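Bring back the boring Christmas advert

Dec 1, 2023

I cried at a supermarket advert last night and I'm still cross about it. I was standing up, eating toast, waiting for the football to come back on, and a cartoon hedgehog lost his scarf. Then a piano started — you know the piano, one finger, very slow — and off I went.

I don't even shop there!

My complaint is that every firm with something to sell in December now wants to sell it to me by way of a dead grandad or a lonely child at a window. The Bustel one is the worst this year. Bustel make mattresses. Their advert is two full minutes long, and for most of it a little girl writes letters to the moon. The mattress turns up right at the end, under her, with a bow on it. I watched it with my neighbour Lejla Bošković, who asked me what it was for, and I said broadband.

When I was small the Christmas adverts were a man shouting about sofas. He had a red hat on and he told you the price, and when the sale ended, and that was your lot. My mum would say "well that's dear" and we'd all carry on with our evening. I miss him. I knew where I stood with that man.
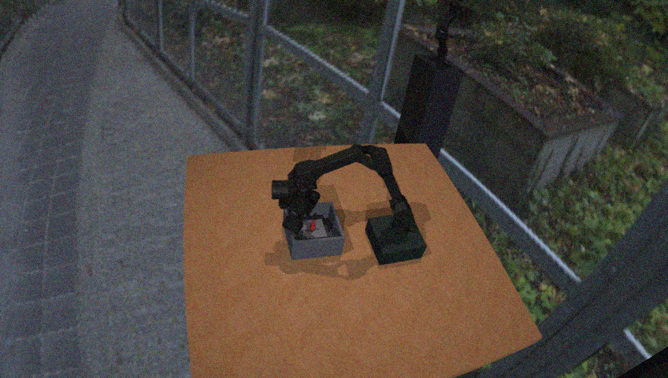 The music is half the trouble, if you ask me. Somebody takes a perfectly cheerful song from the eighties, slows it down until it sounds ill, and gets a breathy singer to whisper it over some snow. Tuda have done it again this year for their frozen party food (24 mini quiches, as far as I could make out, though the camera was much more interested in a soldier coming home). I used to dance to that song. Now I'll hear it at a wedding and think of pastry.

And they all come out so early! The Hedier perfume one was on before I'd put the clocks back. By the time we get to the week itself I've seen it 200 times and I could act it out for you, including the horse.

Vusumuzi Dlamini, who I used to work with and who did a few years writing radio ads, thinks I'm being a grump. His view is that people do talk about the sad ones, they send them to each other, and nobody ever sent their sister a clip of the sofa man. Fair enough. But I asked him which shop the hedgehog was for and he got it wrong as well, so I'm calling that a draw.

The one I do like is Ristić, the bakery chain. Theirs is 12 seconds. A tray of buns comes out, a woman says they're open until six on Christmas Eve, and it's over. No piano or moon, and I think the woman might really work there, going by how much she wanted to stop being filmed. I went in on Tuesday and bought a bag of the buns, and I haven't bought a mattress.

So please, whoever is in a meeting somewhere planning next year's, just tell me what you've got and how much it is. Shout if you like. I'll be in the kitchen with my toast and I would like to keep my mascara on.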